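How to wipe down a toilet without buying a caddy full of sprays

I don't believe in the "8 step deep clean" routines. Most of it is product. A cloth and plain cleaner will do, and I've yet to see the Renik foam beat either.

Lift the lid and start with the outside of it, then the hinges. Leave the bowl for last.
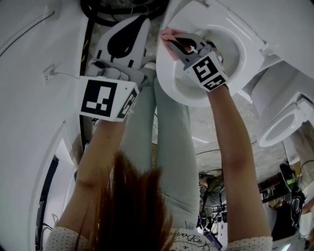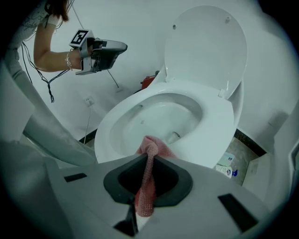
Now the seat. Wipe the top, raise it and do the underside – that's where the grime sits, whatever the label on the bottle promises. Fold the cloth to a clean side before the rim. Give the cleaner 2 minutes on the porcelain, then wipe again. Knit cloths are fine if you wash them hot. Flush, and put the lid down.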